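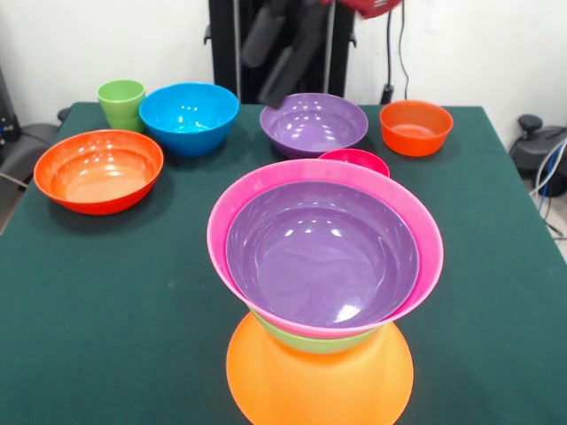

Keeping a kitchen workable in late pregnancy

Do the heavy jobs before week 30 or so. After that, bending is the problem, so move anything you use daily to between hip and shoulder height – pans, kettle, cereal, the lot.

Batch cook in small portions. A 100 g portion of rice cools quickly and goes straight in the freezer. Write the contents and month on the lid.

Keep a stool by the worktop and peel vegetables sitting down. The Justby folding one is 40 cm high, too low for most counters.

For heartburn nights, leave plain crackers and a covered glass of water by the bed.

Wash bottles and pump parts in hot soapy water and rinse them before sterilising – our Flumance steriliser won't shift dried milk.

Recent tips
Packing a hospital bag in one evening
Folding muslins to fit a shallow drawer
Getting nappy cream out of cotton
Where to put a changing mat in a small flat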